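手先視点と固定視点の重みを動作中に切り替える学習手法「Pornel」、Jastanentが公開

ロボット研究組織のJastanentは12月、卓上の物体操作を対象とする模倣学習手法「Pornel」の技術報告と評価結果を公開した。手先に取り付けたカメラと作業面の外に固定したカメラの画像を併用し、それぞれの寄与を動作の各時点で推定する。筆頭著者はSigne Solberg氏、共著者はSalvador Rocha氏、Natália Caldeira氏、Bernardo Pacheco氏の3名。

評価は小型物体の把持と皿への配置を中心に行われ、277回の試行に対する成功率は88パーセントだった。学習には遠隔操作で収集した1479件の実演データを用いた。データ集合は「Godwood」と名付けられ、手法の学習コードとは別に配布される。

手先カメラを用いる操作方策では、対象物に近づくにつれて画像の性質が大きく変わる。離れた位置では対象の輪郭と周囲の配置が同時に写るが、接近すると視野の大半を一つの面が占め、焦点の合う距離を外れることも多い。固定カメラでは距離による変化が小さい反面、腕や把持機構が対象を隠す区間が生じる。二つの視点は情報が欠ける時点が異なるため、常に同じ比率で結合すると、どちらかの視点が役に立たない区間でもその特徴量が方策に流れ込む。

報告書によれば、従来の併用型の方策では両視点の特徴量を単純に連結し、その後段の層に取捨選択を任せる構成が多い。Solberg氏らはこの構成で学習した方策を分析し、接近の最終区間で出力の分散が増えることを確認した。分散の増加は表面に印刷のある物体で目立ち、無地の物体では小さかった。印刷面は離れた位置では明瞭な手掛かりになるが、近距離では細部が失われ、学習時に得た対応関係が成り立たなくなるためだと著者らは説明している。
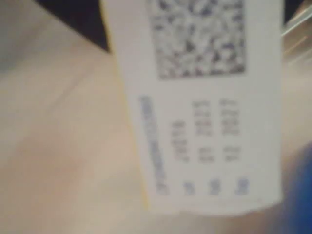 Pornelは、視点ごとに独立した符号化器と、両者の重みを出力する小規模な推定器で構成される。推定器への入力は各視点の特徴量、関節角度、把持機構の開度で、対象物までの距離を測るセンサーは使用しない。重みは制御周期ごとに更新され、周期は50ミリ秒に設定された。重みの急変が動作の振動を招くことから、隣り合う周期の間で変化量を抑える項を損失関数に加えている。

推定器の学習に、視点の良否を示す人手のラベルは用いられていない。学習時に片方の視点の特徴量を遮断し、行動予測の誤差がどれだけ増えるかを計算して、その値を重みの教師信号とする。手先視点を遮断しても誤差がほとんど増えない時点では手先の重みが下がり、固定視点を遮断して誤差が増えない時点では固定側の重みが下がる。両方の遮断で誤差が増える時点では、重みはほぼ均等に保たれる。

画像の鮮明さそのものを指標にする方式も比較の対象となった。局所的な輝度変化から鮮明さを計算し、値の低い視点の重みを下げるもので、実装は簡単だが成功率はPornelを下回った。Rocha氏は報告書の考察部分で、ぼけた画像にも面の傾きや端の位置といった操作に使える情報が残っており、鮮明さの低下を情報の欠落と同一視すると、接触直前の位置補正に必要な信号まで捨てることになると述べている。

一方、鮮明であっても役に立たない画像がある。無地の布だけが視野に収まった画像では、しわの陰影によって鮮明さの値が高くなる場合がある。遮断による誤差を使う方式では、こうした画像の重みは低く推定された。

評価課題は、把持、皿への配置、皿からの取り出し、平たい物体の端をつまむ動作の四種類で構成される。作業面には布を敷き、折り目やしわは試行ごとに整え直さない条件とした。布の起伏によって物体の高さと傾きがわずかに変わるため、平坦な板の上で行う場合に比べて把持位置の誤差が結果に表れやすい。照明は室内灯のみで、影の位置を揃える処置は取られていない。

皿への配置では、縁との接触が主な失敗要因となった。縁のある皿に縦長の物体を入れる場合、手先視点からは物体自身が皿の底を隠し、固定視点からは縁の手前側が底を隠す。Pornelの重みの推移を見ると、皿の上方へ移動する区間では固定視点が優勢で、下降を始めた後に手先視点の比率が上がり、物体を放す直前に再び固定視点へ戻る傾向があった。

取り出しの課題でも同様の推移が現れたが、切り替わりの時点は試行ごとのばらつきが大きい。Caldeira氏は、皿の内側の区画形状によって把持機構の進入方向が制限され、実演データの操作者が選んだ経路も一様でなかったことを理由に挙げる。経路の異なる実演を分けて学習させる実験は、今回の報告には含まれていない。

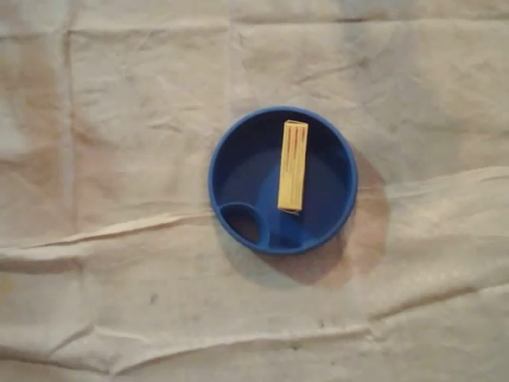 布の上に置かれた青いプラスチック製の皿と、淡黄色の直方体ブロック。

試行の成否は、動作終了時に物体が目標領域内にあり、把持機構から離れているかどうかで判定された。途中で物体を落とし、自力でつかみ直して完了した場合も成功に含める。つかみ直しを失敗として扱う厳しい基準での集計は付録に掲載されており、手法間の順位は変わらないという。試行の順序は課題の種類が連続しないように並べ替え、判定は方策の種類を知らされていない評価者が映像を見て行った。

失敗例の内訳では、縁との接触に次いで、布を物体と一緒につまむ例が多かった。布の折り目が物体の側面に接している場合、手先視点では両者の境界が狭い領域にしか現れず、固定視点でも陰影と区別しにくい。どちらの視点を遮断しても予測誤差がほとんど変わらないため、推定器は明確な重みを出さず、方策は均等に近い比率のまま把持動作に入る。Pacheco氏は、この種の失敗は視点の選択だけでは解決できず、把持力の時間変化を入力に加える必要があるとみている。

計算負荷については、推定器の追加による遅延が制御周期内に収まったとしている。両視点の符号化は並列に実行され、重みの計算が終わるまで行動の出力を待たせる構成である。符号化器を共有して計算量を減らす構成も試されたが、近距離の手先画像と固定視点の画像では統計的な性質が離れており、共有した場合は皿への配置で成功率が低下した。

Godwoodには、両視点の画像列、関節角度、把持機構の開度、操作者が入力した指令値が時刻を揃えて収録されている。焦点の外れた画像や、把持機構が視野を塞いだ画像も除外していない。学習前に低品質の画像を取り除く処理は模倣学習で広く行われているが、Pornelの教師信号は情報の乏しい時点を含む系列から計算されるため、除去したデータでは推定器の学習が成立しにくい。報告書には、鮮明さの低い画像を取り除いて学習した場合に、接近の最終区間で手先視点の重みが過大になった例が示されている。

収録時の途中停止や操作のやり直しも、そのまま一つの系列として残されている。利用者が区間を選別できるよう、停止区間には別途の印が付与された。印は関節速度から自動で付けたもので、物体の位置を確かめるために操作者が意図して止めた区間と、通信の遅れによる停止は区別されていない。

産業用搬送装置を手掛けるŠimekは、同手法を包装済み部品の仕分けに適用する検証を進めている。同社で検証を担当するConceição Garcia氏は、部品に付いた票の位置や向きが揃わない工程では、票を読み取る段階とつかむ段階とで必要な画像が異なると指摘した。同社の構成では読み取り専用の装置を搬送経路の別の位置に置き、Pornelは把持と配置だけを受け持つ。検証の結果は公表されていない。

適用範囲には制約が残る。今回の方策は視点の数を二つに固定しており、カメラを増やした場合の重みの推定は検証されていない。遮断の組み合わせが増えると教師信号の計算量も増すため、著者らは全ての組み合わせを調べず、学習の段階ごとに一部を抽出する方式を検討している。固定カメラの位置を学習時から動かした条件では成功率が下がり、再学習なしで許容できる移動量は課題によって異なった。

透明な物体と、動作中に形が変わる物体は評価から除かれた。Solberg氏は、柔らかい袋や薄い紙では、つかんだ後に対象の形が変わり、片方の視点の欠落による誤差と変形の予測誤差とを分離できないとしている。

Jastanentは学習コードと評価用の設定ファイルを公開しており、Godwoodの利用には別途申請が必要となる。次の版では、把持機構にかかる力の時系列を収録項目に加える予定で、既存の系列への追加収録は行わない。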